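Home | Marques | Coachbuilders | Recent changes | Random article

Rutance Cisora

The Rutance Cisora is a small four-seat saloon built at Clellilholm by the Rutance Motor Works. It was the firm's second car and its last. Production began in March, three months behind schedule, and stopped when the money did.

Background

Rutance had made milk floats and a moderately successful delivery van before its directors decided that what the public wanted was a family car with van suspension. The first attempt, the Kassab, sold 100 examples, a good many of them to the directors. The Cisora used the same chassis, shortened by 28 centimetres so that it would fit through the paint shop doors.

Design

The body was steel, with a flat bonnet, upright windscreen and a boot lid hinged at the side in the manner of a larder. Power came from a four-cylinder engine mounted at the front, driving the rear wheels through a three-speed gearbox. The sales brochure described top gear as "relaxed". Road testers of the day used the same word about the brakes.

An estate version was announced and a single prototype built. It survived as the works tea van until the roof gave way.

Production

The company planned to build 1000 cars in the first year. Roughly 500 left the factory in total, including those that came back.

Trim and equipment
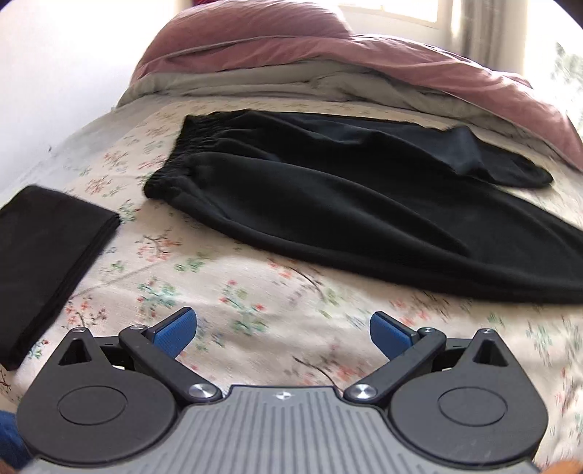 Standard cars had vinyl seats in grey or a green that the catalogue called Sage. The De Luxe, offered for the final season, added a heater, a second sun visor and loose cloth covers in black, held on by elastic. Owners soon found that the elastic outlived the cloth, drawing each cover into tight little puckers much like those at the waist of a pair of black elasticated trousers, and with about as much effect on the car's elegance. Replacement covers are now harder to find than engines.

Survivors

Few Cisoras remain on the road. Most have been fitted with brakes from something else. The Clellilholm works is now a carpet warehouse, and the paint shop doors have been widened.

Categories: Cars discontinued | Rear-wheel-drive vehicles | Saloons | Articles needing more references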